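Procuramos pessoas que gostem de arrumar coisas pequenas

A Prarnley está a preparar um novo grupo para a oficina de arrumação doméstica e gostávamos muito de contar consigo, tenha ou não jeito para a organização (há lugar para os desarrumados, e até costumam ser os mais divertidos!). O trabalho faz-se à mesa, sentado e com calma, e consiste em separar, juntar e voltar a dispor aquelas coisas miúdas que em todas as casas acabam misturadas: esponjas, pacotes de lenços, cordas com nós, bocados de espuma, uma ou outra coisa fofa que ninguém sabe bem onde guardar. 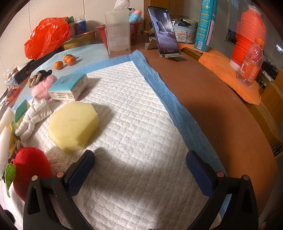 Cada sessão dura 60 minutos e decorre na nossa sala de Plosville, durante o mês de fevereiro, de manhã ou ao fim da tarde, conforme lhe der mais jeito. Temos 30 lugares. Pedimos apenas que seja maior de idade, que consiga estar sentado durante a sessão e que não tenha alergia a espumas ou a tecidos. Quem participar recebe 60 euros e um lanche, que fazemos questão de servir com tempo para dois dedos de conversa.

Para se inscrever, escreva-nos uma mensagem curta com a referência 2235, o seu contacto e a hora que prefere. Se quiser trazer um familiar ou um amigo, diga-nos logo, para tentarmos pôr os dois na mesma mesa.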